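Forums > Manipulation > Simulation > Guidelines and Review

Draft rule for grasp acceptance on deformables - comments wanted

mkuipers
We are rewriting the acceptance section of the Jaltar sim guidelines and I would like comments before it is merged in December. The current text says a grasp counts as held if both fingers report contact at the end of the lift. That was fine for rigid parts. With soft bodies the mesh bulges into a finger and reports contact whether or not the object is carrying load.

Close view from the soft-body set, object between the fingers:

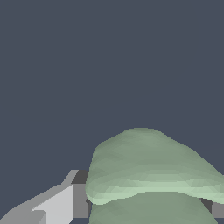 Proposed text, section 4

4.1 A grasp is scored only after the arm has stopped. The hold period is 300 simulation steps.
4.2 Contact on both fingers is required but is not sufficient. The object's center of mass must stay within tolerance of the gripper frame for the whole hold period.
4.3 Reports state mesh resolution, friction coefficient and solver time step. A score without these three is not comparable and should be returned to the author.
4.4 Every scored batch is submitted with one close view and one view of the arm.

Tolerance for 4.2 is still open.

tern_valve
4.2 is overdue. I disagree with 4.4. Stills prove nothing about a hold. If the log has the poses, the log is the evidence and the pictures are decoration.

Esi Aidoo
I would keep 4.4. I reviewed the Gokden submission, 736 grasps, and the logs parsed cleanly. The object frame had been attached to the wrong link. You find that in a minute by looking at a render and you can stare at the pose file all afternoon without seeing it.

The arm view should also be far enough back to include the wrist and at least one link above it. A reviewer needs the wrist orientation, because a jaw that sits partly under the object gives support that a side pinch doesn't. Same set as Maarten's:
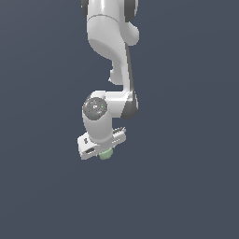

For the close view I would ask that both fingers be at least partly visible. From the arm view alone the gripper housing can hide a good part of a small object, so neither one replaces the other.

tern_valve
Then write it as a check on setup and keep it out of the scoring section. As drafted, someone will reject a batch over a camera angle.

mkuipers
Agreed, moving it to section 2 (scene setup) with Esi's wording on the wrist and the fingers. Rejection would need a fault in the log.

pdq_Chisholm
Question on 4.1. Why a step count? At our time step 300 steps is a much shorter hold than at yours. Use seconds of simulated time.

mkuipers
Fair. Changed to 2 seconds simulated. Step count goes in the report along with the time step.

Esi Aidoo
For the tolerance, please don't use a fixed distance. The Javomham parts vary too much in size. A fraction of the longest side at rest would work - measured before the jaws close, or a squeezed object gets a different limit from an unsqueezed one.

tern_valve
A fraction is fine for blocks. For thin sheets the longest side is a poor reference. I have 168 sheet runs I can rescore both ways if somebody sends me the branch.

mkuipers
Branch is open to you now. Leaving the tolerance blank until those are in.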